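Collecting demos for the lamp task

I've been putting off writing up the Varnidow work, partly because most of it is slow and there isn't much to show at the end of a day. But a couple of people asked what collecting examples looks like, so this is what we do.

Varnidow is our two-arm setup at Iltitz. The policy learns from recordings of a person driving the arms through a task, start to finish. The current task is the blue desk lamp. It shares the table with a mouse on its pad and a flat gray thing that stays put, and the arms have to work over them without shoving anything.
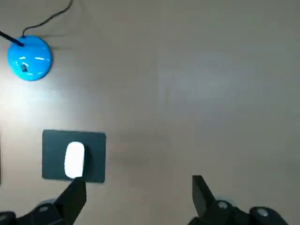
What counts as an example

One example is one full run, from the arms at rest to the arms back at rest. If the operator drops the lamp and recovers, we keep it and tag it. If they stop and talk to somebody halfway through, we throw it out. We have 742 kept runs as of 20 April 2019, and I'd guess half of my time went into deciding on the borderline ones.

Before each run we move the lamp. At first I did this by feel and it was a mistake - I kept putting it in the same few spots. Now a script called Gaber picks the position and I follow it, even when it picks something annoying.

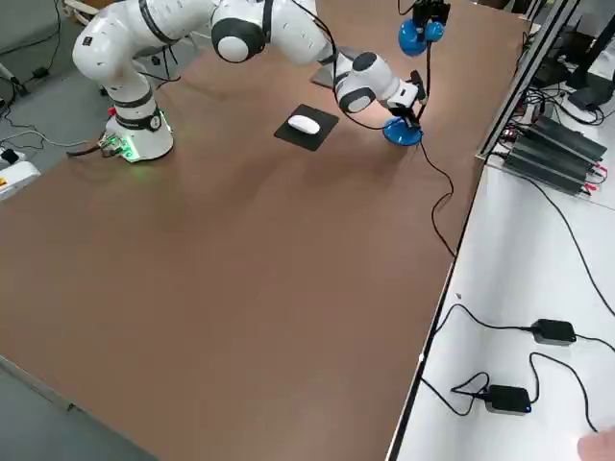 2 min read

The shiny lamp is harder than the dull objects we started with. Glare moves over it as the arms move, and the first policy we trained seemed to chase the bright patches. We added more runs under different lighting and that helped some.

Handing the lamp from one gripper to the other is where most runs go wrong. One side has to hold still while the other closes, and a new operator always wants to move both at once. It took me 36 tries to get 11 I was happy with.
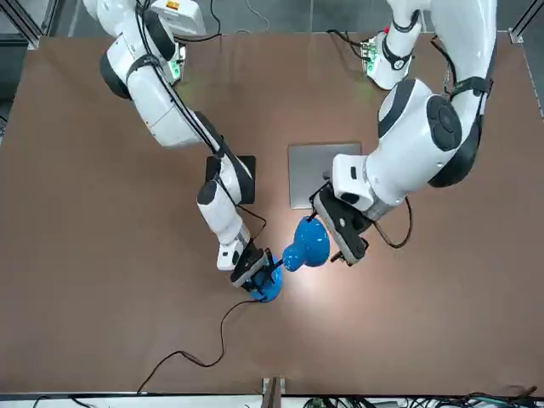 The cord is the other problem. It drags and ends up somewhere different every time, so I stopped straightening it between runs. If the policy only ever sees a neat cord it won't cope with a messy one.

Sessions are capped at 14 runs per operator. After that the motions get lazy, and lazy motions end up in the training set with everything else.
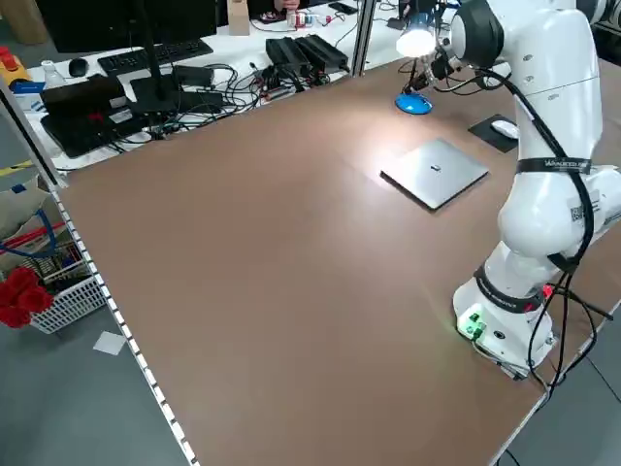 Posted by the data lead, Prilwood blog

Next up is retraining with the new lighting runs included. I'll post the numbers when I have them, good or bad.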